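Bruvent ribbed bench top, after a winter of robot arm work

I bought the Bruvent bench top for one reason: I was tired of drilling holes in plywood. My old setup was a kitchen counter offcut with a robot arm bolted through it, and every time I moved the arm six inches I had to get out the drill, crawl underneath, and swear at a washer. By last June that counter looked like a cribbage board. So when Naveen Saxena said the shared workshop would split the cost of something better (he wanted a flat surface for his own stuff, I wanted slots), I went ahead and ordered it.

For anybody who doesn't know these, it's an aluminum top with ribs and grooves running the length of it, and you drop T-nuts into the grooves and clamp down whatever you want, wherever you want. It comes in light gray, no choice about that. The kit has the top, a bag of T-nuts, end caps, and a folded sheet of instructions that I think was translated twice. I put it on legs I already had. If you need legs, Bruvent will sell you some, and they're fine but pricey.

Assembly took me and Ruairí Mulligan one evening, and most of that was leveling it. The top itself arrived straight. I laid a steel rule across it in every direction and couldn't get a feeler gauge under anywhere I cared about. The end caps are junk, though! Two of them popped off the first night and I've never found one of them. The cut ends underneath aren't sharp exactly, but I caught a sleeve on one and now there's tape over it. Very classy.

What I've been using it for is teaching the arm to help take old desktop computers apart. Musa Odukoya gets retired office machines in batches, and the workshop strips them for parts, and I figured the boring bits (lift the drive out, put it in the holder, go get the next one) might be a decent job for a robot. It's a hobby project and the arm is slow. Saodah Nugroho timed herself against it with a screwdriver in one hand and a sandwich in the other and it wasn't close. But I like doing it, and I've learned more about how PC cases go together than I ever planned to.
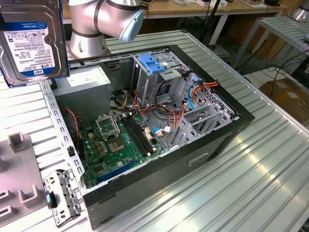
The thing I worried about most was cases sliding around. A tower lying on its side is a big smooth steel box, and aluminum isn't what you'd call grippy. On the bare ribs it'll creep if the arm tugs on a drive that doesn't want to come, and once it creeps, every position you've saved is wrong. My fix was a couple of low stops held down with T-nuts, pushed up against the case. Took five minutes, and when the next batch turned out to be a different shape I just loosened them and slid them over. That right there is what I paid for. On the old counter I'd have been back underneath with the drill.

I do wish the grooves were a bit wider. The T-nuts in the kit fit, but only just, and they like to turn sideways and jam if you're in a hurry. I bought a pack of 50 spring-loaded ones from Clilo and they're so much better that I gave the originals away. If you get this top, budget for those and don't bother fighting with the ones in the bag.

The other gripe is screws. Computers are full of tiny screws, and a ribbed top is basically a screw collection system. They roll into a groove and travel. You can get them out with a magnet, except for the ones that aren't magnetic, and then you're there with tweezers and a flashlight. I tried laying a thin rubber mat over part of the surface and it helped with that, but then I couldn't get at the slots under it, so I went back to the bare top and a magnetic dish. Melur Rahman suggested strips of slot cover, the plastic kind you press in and pull out again. I've got some on the way and I'll update this if they're any good.

Stiffness is great. With the arm bolted straight to my old counter you could feel the whole thing shiver whenever it stopped fast, and the gripper would be wagging by the time it got to the case. On the Bruvent I can run it quicker and it settles sooner. I haven't measured that in any proper way, I'm going by feel and by how often I have to reach for the stop button. My log says the arm has done 1,876 pick moves since I bolted it down, and the mounting bolts have needed snugging up exactly once.

It's noisy, mind you. Set a steel case down on it and the whole workshop turns to look. I stuck felt between the top and the legs and that took the edge off.

Cleaning is a mixed bag. Dust from old computers is a special kind of awful, sort of gray and greasy, and it packs down into the grooves. A shop vac with the skinny nozzle gets most of it and an old toothbrush gets the rest. Don't use a wet rag, it just makes paste. (Ask me how I know.)

Before buying I also looked at the Mundura top. It's cheaper and the grooves are wider, but it comes in two pieces that you join in the middle, and I didn't want a seam running under the arm. If you're only holding down a vise and a drill press, it's probably plenty. Naveen has since decided he'd have been happy with that one, and he may be right, for what he does.

Would I buy the Bruvent again? Yeah, I would. I'd skip the end caps, order the better nuts the same day, and get the longer version, because I've already run out of room and the spare parts have started taking over the corners.

Four stars. The missing one is for the T-nuts.

Posted 8 February 2023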